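Why I Love Old Office Computers

My whole house runs on hand-me-down office machines and I could not be happier about it. The one I'm typing on was built for somebody's accounts department, I think. It came with an asset sticker from a company called Novetus and a sheet of paper taped to the side listing phone extensions. I paid 68 dollars for it, plus a sandwich for the friend with the station wagon.

I get asked a lot (well, my sister asks a lot) why I don't buy something new and small and quiet. I like new things fine! But there's a pleasure in a computer that has already done one whole job in its life and is ready for another. These boxes were made to sit under a desk and be opened by somebody in a hurry. You press a latch, the side comes off, and there it all is. The first time I did that I had a library book propped open next to me and I was sure I'd break something. I swapped the memory, put the lid back on, and it started up. I walked around the kitchen telling everyone.

That was February, and I've been hooked ever since. I now have 5 of them, which my family feels is enough.

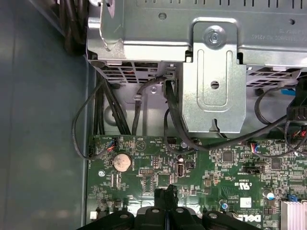

What I do with them all is the next thing people want to know. One holds the family photos, all the way back to my grandparents' slides, which I spent most of a winter scanning. There are more than 2,000 of those and I have opinions about dust now. Another plays music in the garage. The third is for my nephew, who is 7 and has decided that he is writing a game about a frog. It has no rules so far but the frog has a very detailed house. I've put a plain drawing program and a text editor on there and left him to it, and I'm amazed at how long he'll stay with it when there's nothing popping up to pull him away.

The fourth is my trying-things-out machine. I've installed so many different systems on it that I've lost track. Last month I wiped it by mistake at eleven at night and had to start over, and I had a great time. If you want to learn how any of this works, get yourself a computer that you're allowed to ruin. I was so careful with my first laptop that I used it for years without learning a thing.

A few things I'd pass on if you're tempted. Go to the local surplus sale before you look online, and go early, and bring a power cord because they never seem to have one to test with. Ask whether the drive is included. Check that the model takes ordinary parts, as some of them use odd power supplies and you can spend more on the replacement than you did on the computer (ask me about the one I named Gustano, may it rest). Blow the dust out outdoors. I did it once in the hallway, and the hallway was beige for a week.

And keep the screws in a jar! Mine's an old mustard jar and it rattles in the most satisfying way.

Next up is the fifth machine, which is still sitting by the back door in its box. I'm leaning toward a recipe computer for the kitchen, with a big old square monitor, if I can find one that fits under the cabinets. I've measured twice and I'm going to the sale again next month.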